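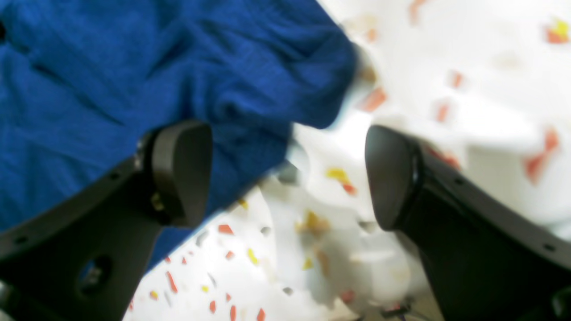 2020년 2월 17일

오늘은 하루 종일 손목 카메라 쪽 분할만 붙잡고 있었다. 어제까지 잘 되던 게 천이 두 장 겹치니까 바로 무너지네. 파란 천은 아무 문제 없다. 색이 워낙 진해서 임계값만 대충 잡아도 마스크가 깔끔하게 나온다. 문제는 흰 바탕에 빨갛고 노란 조각무늬가 흩어진 천 쪽인데, 조명이 밝으면 주름이 거의 하얗게 날아가 버려서 접힌 선이 안 보이고, 무늬는 무늬대로 전부 경계로 잡힌다. 모델 입장에서는 주름보다 무늬가 훨씬 '모서리'처럼 생겼으니 할 말이 없다.

Stundis 로그를 뒤져 보니 지금까지 모은 손목 프레임이 1,421장. 그중에서 천 두 장이 같이 나오는 걸 골라 돌렸더니 파지점 후보가 무늬 위에 찍힌 게 83장이나 된다. 좀 심하다! 후보 점수를 찍어 보면 더 웃긴데, 노란 조각 하나에 주름보다 높은 점수를 준 것도 있다. 이걸 그대로 플래너에 넘기면 손가락이 아무것도 없는 평평한 데로 내려간다.

Kamrul Miah한테 보여 줬더니 흐림부터 의심하라고 했다. 맞는 말이었다. 두 손가락 패드 사이, 그러니까 정작 제일 잘 봐야 하는 가운데가 제일 뭉개져 있다. 바깥쪽 무늬는 또렷한데 가운데로 가면 파란 천이랑 흰 천 경계가 그냥 번져 버린다. 그래서 패드 사이 영역만 잘라서 라플라시안 분산을 계산하고, 값이 120보다 낮으면 그 프레임은 분할 결과를 버리고 직전 마스크를 유지하게 바꿨다. 숫자는 일단 손으로 맞춘 거라 근거는 없음. 나중에 제대로 그려 보고 다시 정할 것.

그리고 손가락 마스크! 이건 내 실수다. 검은 손가락은 늘 같은 자리에 있으니까 고정 마스크로 지우면 끝이라고 생각했는데, 왼쪽 손가락 몸통에 뚫린 동그란 구멍을 깜빡했다. 구멍 너머로 뭔가 흐릿하게 비치는 걸 분할기가 별도 조각으로 잡고 있었다. 구멍까지 메운 마스크로 교체, Gritine 저장소에 올려 뒀다. 패드 윗테두리의 회색 하이라이트도 가끔 천으로 분류되길래 마스크를 11픽셀 팽창시켰다. 패드 바로 옆 천이 조금 잘려 나가는 건 감수하기로.

점심 먹고 Masanobu Fujimoto랑 한참 얘기한 것들(안 적으면 또 까먹는다):

- 무늬랑 주름은 색 채널에서 갈라진다. 무늬는 채도가 튀고 주름은 밝기만 변하니까, 채도 변화가 큰 경계는 점수를 깎자는 의견. 간단해서 바로 넣었다. 흰 천에서는 후보가 확실히 주름 쪽으로 모인다. 파란 천은 차이 없음.
- 노출을 낮추면 흰 주름이 살아날 것 같은데 그러면 검은 손가락 쪽이 완전히 죽는다. 어차피 마스크로 지우니까 상관없나? 내일 해 보기.
- 어느 천이 위에 있는지 판단하는 건 한 장으로는 무리. 나는 몇 프레임 묶어서 보자는 쪽, Masanobu는 깊이를 쓰자는 쪽. 결론 안 났음.

저녁에 Dritberg 쪽 제어 루프에 붙여 봤는데 이번엔 지연이 문제다. 마스크를 유지하는 동안에도 타임스탬프를 새로 찍고 있어서, 플래너가 옛날 마스크를 새 관측인 줄 알고 믿는다. 유지한 마스크에는 원래 프레임 시각을 그대로 남기도록 고쳐야 한다. 고치는 건 몇 줄인데 테스트가 죄다 새 시각을 기대하고 있어서 같이 손봐야 함. 으, 오늘은 여기까지.

내일 할 일: 타임스탬프 수정, 테스트 수정, 노출 낮춰서 다시 수집. 9월에 쓰던 옛날 설정 파일이 아직 기본값으로 읽히고 있던데 그것도 지우기. Kamrul, 혹시 이거 먼저 보면 분산 임계값은 건드리지 말아 줘요. 그래프 그리고 나서 같이 정합시다.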